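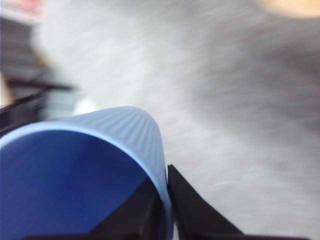
Why Your Cup Has Stripes You Can Feel

by Macarena Esteban

Go and find a plastic cup. Any one will do, the picnic sort, the one by the bathroom sink, the one your little brother keeps snails in (take the snails out first, please, and give it a wash). Now shut your eyes and run a fingernail around the outside.

Did it go brrrrrp? Then you've got a ribbed cup. If your nail just slid round without a sound, yours is a smooth one, and you might want to borrow somebody else's for the next bit.

I started thinking about cups one Sunday when I was drying up at my friend Oluf's. Oluf Arnardóttir used to work in a factory called Vunano, where they made buckets and bowls and lunch boxes, and he can't pick up a bit of plastic without turning it over to look at its bottom. I asked him why his blue cups had all those little lines down the sides. I thought he'd say "because they look nice". He talked until the tea went cold! So I've written down the best parts.

Ribs make thin things strong

Those lines are called ribs, like the ones in your chest, and one of their jobs is to make the side of the cup stiffer.

You can try it with paper. Take a plain sheet and lay it across the gap between two piles of books, like a bridge. Put a coin in the middle. Flop! The paper sags and down goes the coin.

Now fold the same sheet into a fan, backwards and forwards, with the folds as narrow as you can manage. Open it out a little so it's zigzaggy and lay it across the gap again, with the folds running from one pile to the other. Put your coin on. Put another one on. Mine held a whole handful of change and then a satsuma, and it was the same bit of paper that couldn't manage one coin a minute earlier.

It hasn't got any more paper in it. The difference is that to bend it now, you'd have to squash the tops of the folds and stretch the bottoms, and paper doesn't much like being stretched. Cardboard boxes use the same trick. Tear a corner off an old one and look at the edge, and you'll find a wiggly layer hiding in the middle. Wiggly metal roofs do it too.

On a cup the ribs run up and down, so they help the side stand up to being pushed from above.

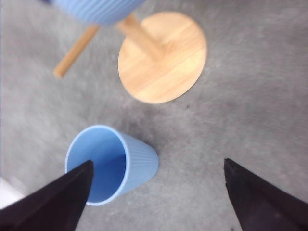
Look for the fine ribs running from the rim down towards the base.

They help you hang on

The other thing ribs do is help your fingers. Your fingertips have tiny ridges of their own (those are your fingerprints), and they're soft, so they can squidge a little way into the dips between the ribs. That gives you something to hold on to, even when you've got washing-up bubbles all over your hands.

Oluf says the way the ribs point matters as well. If they go up and down, they're very good at stopping a cup from twisting round in your hand. They aren't so good at stopping it sliding straight down, like a firefighter on a pole. For that you'd want ribs going round and round the cup in hoops. Next time you're near a jar with a screw lid, have a feel of the edge of the lid and see which way its ridges go. Which way do you need to turn it? Which way do you want your fingers NOT to slip?

And what about the shape of the whole cup? Lots of cups are wider at the top than they are at the bottom. We say they taper. That helps with the sliding problem, as the wide bit gets wedged above your hand. It also means you can stack them one inside another. If the sides went straight up and down, a cup would never fit into its twin.

The thick bit at the top

Have a look at the very top edge. That's the rim, and on many cups it's rounder and fatter than the rest of the side. A thin edge would be horrid on your lips, for one thing. But a fat rim is also a stiff rim. It's like a hoop that keeps the mouth of the cup round. Squeeze a cup gently halfway down, then squeeze it right at the top, and see which place gives more. (Gently, I said! Mum wants that one back.)

While you're looking at the top, look at the colour too. I'd always thought a blue cup was just blue. But peer down into one and the inside can look a much deeper blue than the rim. Light that goes into a cup has to bounce from side to side before it comes out again, and each time it bounces off blue plastic, the plastic swallows up some of the other colours. By the time it gets to your eye, the light that's left is bluer, and there's less of it. Try looking into a red cup or a yellow one. Try it by the window and then in a dark corner.

The secret dot

Right, turn your cup upside down. Is there a little dot in the middle of the bottom? There's one on lots of plastic cups and I had never, ever noticed.

To make a cup like this you need a mould, which is a hard metal shape with a cup-shaped gap in it. Melted plastic gets squirted into the gap through a small hole. It rushes down the sides, fills up all the corners, cools and goes hard. Then the mould opens and out pops a cup. The dot is often the place where the plastic went in. It's a sort of belly button.

Oluf checks the belly button on everything. He's been doing it for years and he'll do it in other people's houses. He did it in a café once, and it wasn't quite as empty as he'd thought.

The taper helps here as well. A straight-sided cup would grip the mould tightly all the way along as it was pulled off, but a tapered one comes loose almost as soon as it moves. (If you've ever made sandcastles you know this already. Have you ever met a bucket that's narrower at the top?)

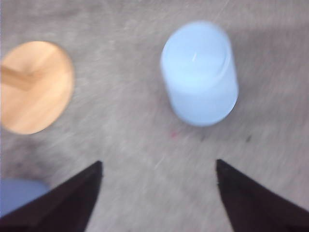

Mimton Magazine, page 90

Somewhere to put them

So that's the cup. Now, where does it live? In my flat cups live in a cupboard, in a wobbly tower. At Oluf's they hang on a wooden cup stand. Some people call it a mug tree, and I think that's a much better name. It has a trunk, and it has branches, except they're called pegs, and at the bottom there's a round flat piece of wood.

That flat piece is the clever bit. I'd have made the trunk first and got terribly excited about the branches and then stuck any old lump underneath. Oluf says you start at the bottom.

You can find out why with your own feet. Stand with them pressed together and ask somebody to give your shoulder a very small push. You wobble, don't you? Now stand with your feet wide apart and let them try again. Everything has a sort of middle point to its weight, and as long as that point is above your base, you stay up. With your feet apart your base is bigger, so you can lean a good long way before your middle gets past the edge of it.

A cup stand has just the one foot, so it needs to be a wide one. And it's round because cups get hung on every side. If the base was long and thin, the tree would be safe from toppling one way and wobbly the other.

It helps if the stand is heavy, too. I put Oluf's on the kitchen scales and it came to 800 grams with nothing on it. A plastic cup weighs hardly anything next to that. China mugs are another matter, and if you hang four of those all down one side you're asking for trouble. Share them out, one here and one opposite, like two people on a seesaw.

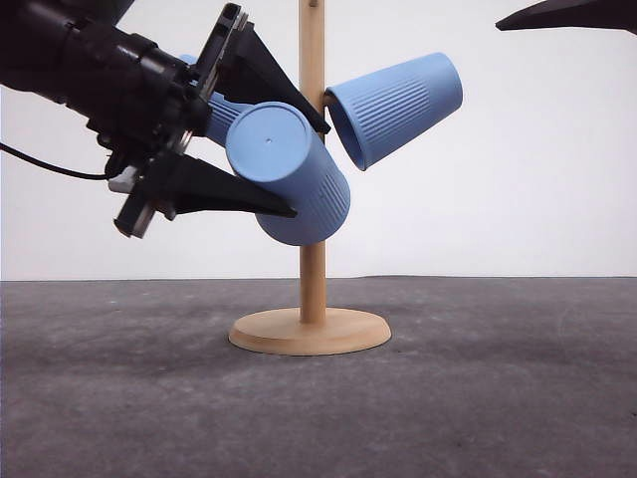 One cup hanging with its base end highest, and another tilted in front of the post.

Upside down is best

When a cup hangs on a peg, it tips over so that its bottom sticks up and its mouth points down. After washing-up that's just what you want. Water runs downhill, so any drips left inside can trickle down to the rim and fall off, and air can get in to dry the rest. Dust can't settle in the bottom either, as the bottom has become the ceiling.

What happens if you stand a wet cup upside down flat on the worktop? The water runs down all right, but then it's shut in. The rim makes a seal with the worktop and the damp air can't get out. Leave one like that overnight and have a look in the morning. You'll probably find a ring of water underneath, and the inside may be misty too.

Make your own cup tree

You'll need a grown-up for the twiggy part.

A clean, fairly straight stick as long as your forearm, with 2 or more side twigs pointing upwards a bit
A lump of air-drying clay as big as a large orange
A plate to work on
Some light plastic cups to try on it

Squash the clay on the plate until it's a fat, flat disc. Ask your grown-up to trim the side twigs so they're the length of your finger. Push the stick down into the middle of the clay and pinch the clay up around it so it can't lean. Then leave it alone until it's properly hard! I poked mine after tea and it keeled over, and I had to begin again.

When it's dry, hang one cup on it. Does it stand? Move the cup to the other side. Try two on the same side, then two on opposite sides. If it topples, you could make a wider disc, or use shorter twigs so the cups hang closer to the trunk, and see which change makes more difference.

Words to show off with

Rib: a raised line that makes something stiffer.
Taper: to get narrower towards one end.
Mould: a hollow shape you fill to make an object.
Rim: the edge around the top of a cup.

Next time: why teaspoons go missing, and how to draw a map of your kitchen drawer.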